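The Woman Who Read the Ninth House

Kumiko Okabe had been reading palms and birth charts above the dry cleaner's in Brarndale for so long that people had stopped thinking of it as anything odd. You took your coat in downstairs, and if you had a bit of time and something on your mind you went up. She charged ten pounds, or a cake if it was a good one, and she always put the kettle on before she asked when you were born.

Mio Nomura went up in December, with her father's winter coat over her arm and no intention of having anything read at all. She had only wanted to get out of the draught while the ticket machine was being mended. But the stairs smelled of oranges and there was a lamp on at the top, and she was twenty-six and tired, and her feet took her.
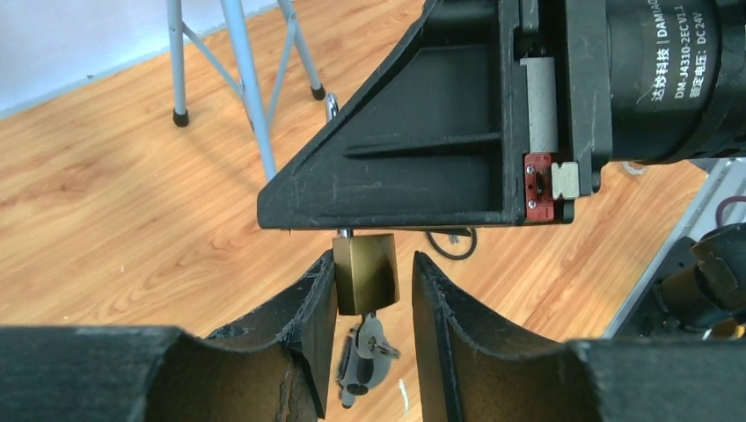
Netport Staff Writing Circle

"Sit where you like, love," said Kumiko, "but not the green one, the cat's been at it. Time of birth?"

"I don't know it," said Mio. "My mother would have known. Dad says it was either before breakfast or after supper, and he's sure it was one of the two."

Kumiko laughed so much at this that she had to put the teapot down. Then she took out a big ledger, bound in blue cloth, and turned the pages back and back, licking her thumb as she went.

"What was your mother's name before she married?"

"Iwasaki."

"Well, of course it was," said Kumiko, as if Mio had been rather slow about it. "You've got her chin. She sat in that chair, before the cat had it, with you in a basket by her feet, and I drew up your chart while she ate most of a ginger loaf. Six in the morning, on the dot. Your father was quite right, it was before breakfast."

Now, Mio had never held with the stars. She had grown up in a house where her father, Osamu, fixed clocks at the kitchen table and believed in nothing he couldn't get the back off. But it is a strange thing to be told that your mother once ate ginger loaf in a room you have only just walked into, and Mio found she had sat down in the green chair after all, cat hair and everything.

The chart was a little thing, drawn in brown ink, with the circle not quite round. Kumiko turned it about on the table so that Mio could see.

"There's your Moon, tucked up in the fourth house, so you'll always be fretting about home. And there's Jupiter, right up here in the ninth, and that's long journeys. Your mother didn't care for that one bit. She asked me if I could move it."

"Could you?"

"I told her it would cost her four hundred pounds," said Kumiko, "and she said that in that case you'd better travel."

Mio drank her tea. There was a letter in her bag that had been there since the autumn, offering her a post on the boat at Kisora, counting seabirds off the northern islands. She had answered it in her head on the bus every morning, sometimes yes and sometimes no, depending on how her father had looked over his toast. Shota Higuchi, who was going on the same boat, had stopped asking her about it. He just left the timetable lying about on her desk, folded open at the right page.

"I can't leave him on his own," she said. She hadn't mentioned her father or the letter, but Kumiko nodded as though they had been discussing both for an hour.

"Has he said so?"

"He wouldn't. He'd say it was fine and then he'd live on crackers."

"Hm," said Kumiko, and cut her a slice of something dark and sticky. "I'll tell you what I told your mother. A chart is only the weather. You still have to look in the cupboard and see what coats you've got."
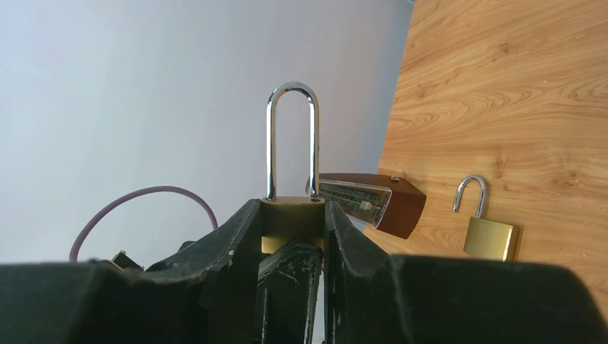
After the Reading

It was nearly dark when Mio got home with the clean coat in its crackling bag. Osamu was at the table with a carriage clock in pieces on a tea towel, and Shabnam Bangash from next door was sitting across from him, holding a torch for him and telling him he was doing it wrong. There was a pan of lentils on the stove that was certainly not his work.

Mio stood in the doorway with her scarf still on. She noticed that there were two cups on the draining board, and two plates, and that Shabnam knew which drawer the small tweezers were kept in. It came to her that she had been out until after seven most evenings for a good long while, and that she had never once wondered who had been eating the other half of the bread.

"I was born at six in the morning," she said.

Her father looked up. He had his magnifying glass in, so that one eye was enormous and the other was its usual self.

"Before breakfast," he said, very pleased. "I always said so."

"Dad, did Mum ever take me to have my chart done?"

He bent over the clock again and fiddled with something for quite a time - long enough for Shabnam to get up and stir the lentils, though they didn't need it.

"She kept a copy," he said at last. "It's in the case of the hall clock, behind the weights. I thought it was a lot of nonsense. I dust it when I do the pendulum."

Mio went out to the hall and opened the narrow door, and felt about behind the weights until her fingers met paper. The circle was a bit lopsided on this one too. In the corner, beside Jupiter, her mother had written in pencil, Let her go, and take him a ginger loaf.

She read it through a few times with the clock ticking by her ear. Then she went back into the kitchen, took off her scarf, and asked Shabnam whether she knew how to bake.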